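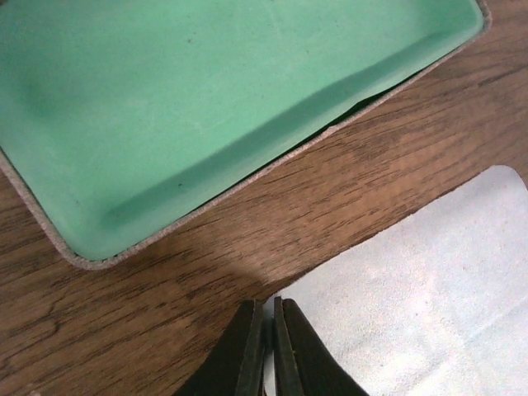

Caring for Your Reading Glasses

Most of the glasses brought to our repair table in November had nothing wrong with the frames. The lenses were scratched, and a scratched lens can't be fixed. Nadja Gruber, who ran the table, asked people how they cleaned them. Shirt hems, paper towels and napkins were the usual answers.

Rinse your glasses under lukewarm water before you wipe them. Dust and grit stay on a dry lens, and a cloth drags them across it. Put a small drop of plain dish soap on each side, rub gently with your fingertips, rinse again and shake off the water. Dry with a clean cotton or microfiber cloth. Don't use hot water, window cleaner or anything with ammonia in it. These can damage the coating.

Wash the cloth too. Once every 7 days or so is enough for most people. Leave out the fabric softener, which leaves a film that ends up on the lenses.

When you take your glasses off, put them in a case. If you have to set them down without one, fold them and rest them with the lenses facing up. Keep them off the dashboard in summer. Shake crumbs and lint out of the case now and then, and wipe the lining with a barely damp cloth. Let it air dry open before you close it.

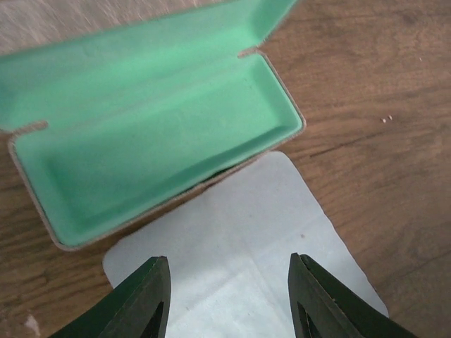 Can I tighten a loose screw myself?
Most people can, with a small flat or cross-head screwdriver. Turn it until it stops and leave it there. If the screw keeps backing out, the thread may be worn and an optician should look at it.

Old pairs you no longer wear can be left in the box by the front desk at the Harkmont branch. Please write your name on nothing, and take out any cards or receipts first. Cases are welcome with or without glasses. Irina Nedelcu collects from the box and can answer questions about what we take. The next repair table is on 5 April 2021, in the reading room.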